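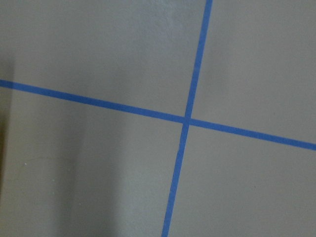

Step 1. Mark the wall before you paint

I will explain how to paint large squares on a wall with straight, clean edges. I learned it when we painted the hallway of our apartment in Gurstead, and my first try was not good.

Wash the wall with warm water and a little dish soap and let it dry overnight. Measure from the ceiling, not from the floor – in old houses the floor is often not level. Make small pencil dots and join them with a long ruler.

Step 2. Put on the tape

Pull short pieces from the roll and lay them along the pencil line without stretching them. A stretched tape wants to go back, and after one hour the line is curved. I used Flundeo tape, 2 inches wide. Press the edge with an old plastic card.
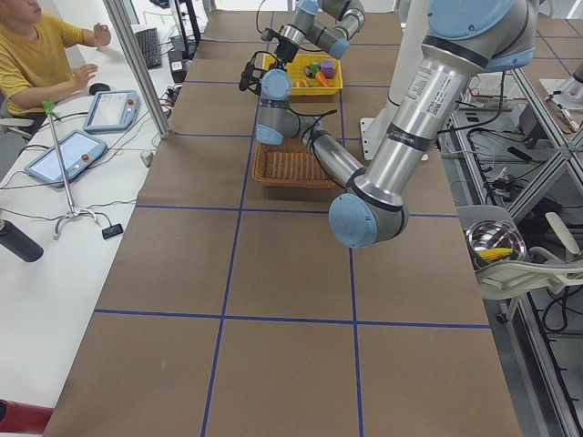
A reader, Kadilach, wrote to me that on rough plaster the card is not enough, and that it helps to brush a thin coat of the old wall color over the tape edge first. I tried this later in the bedroom and I agree with it.

Step 3. Paint

Use a small foam roller with little paint on it. Roll from the tape toward the middle of the square.

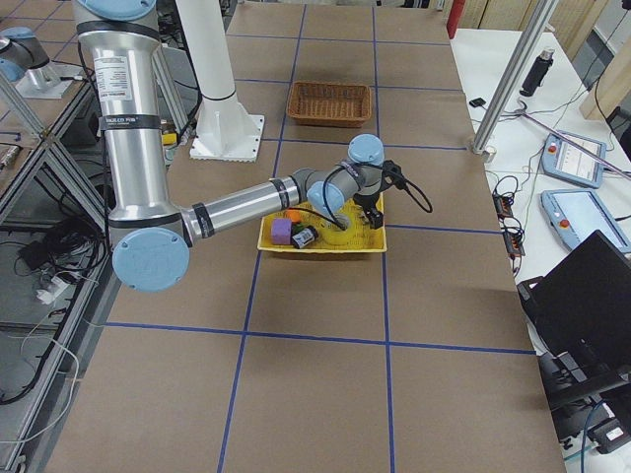 Two thin coats are better than one thick coat. Wait 3 hours between them, or up to 6 if the weather is humid. In September I had to wait the whole afternoon.

Step 4. Remove the tape

Take it off while the last coat is still a little soft. Pull slowly, back over itself, at a low angle.

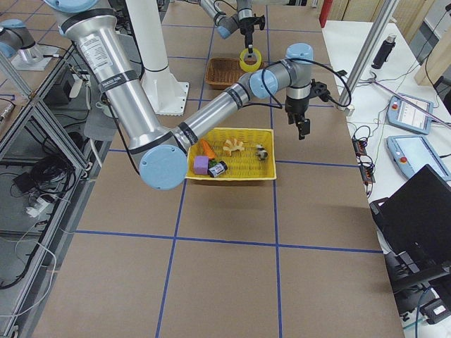 If the paint starts to lift, stop and cut along the edge with a sharp knife. Small mistakes you can correct the next day with a thin brush – keep some paint of both colors in closed jars for this.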